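# The Second Arm
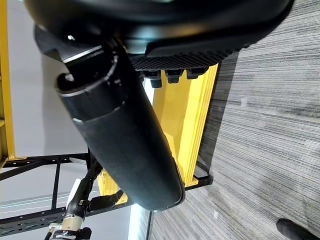

*The rack at Ralcombe, with the yellow panel up and both arms in view.*

Benedetta Greco had the slotted beam on the wrong side again. She undid the bolts, swapped it over and did them up by hand, then went around with the spanner.

"You could have left it," said Assunta Zanetti.

"It was out by 2 mm."

"Who's going to see 2 mm?"

"The arm is."

The workshop at Ralcombe had been a carpet showroom until August, and the landlord had left the grey stripe down. Dropped washers vanished into it. Assunta kept a magnet on a string for that and dragged it behind her when she walked to the kettle.

They had bought the arms from a packing shed in Hirkau that was closing. The man there had wanted them gone before Christmas and threw in a box of cables, none of them labelled. Benedetta spent three nights sorting those on her kitchen table. Assunta spent the same three nights writing the program, which she called Golix after a dog in a book she'd had as a girl.

The job was simple enough. One arm would pick up a seed tray and the other would take it and set it down. Assunta's father had done it by hand for 30 years in the Zanetti glasshouses, and now he couldn't lift his left elbow past his ribs.

"Ready?" said Assunta.

"Wait." Benedetta pulled a cable clear and stepped back. "Now."

The first arm went down, closed on the tray and came up level. It swung across and stopped. The second arm didn't move.

Assunta looked at the laptop. "Error 103."

"What's 103?"

"I don't know. I never wrote a 103."

They looked through the manual, which was in German. Benedetta had some German from school. She read the page twice with her finger under the line.

"It's waiting for permission," she said. "The old shed had a gate. It thinks the gate's open."

"We haven't got a gate."

"Then we tell it there's one and it's shut."

Assunta found the setting and changed it. The second arm reached out, took hold of the tray and lowered it onto the bench. A bit of potting mix fell over the side.

Her phone rang. It was her father, wanting to know if she was coming for tea.

"In a bit," she said. "Dad, how did you used to put them down? The trays. Fast or slow?"

He thought about it. "Slow at the end," he said.

She wrote that on the back of the manual and went to change the number.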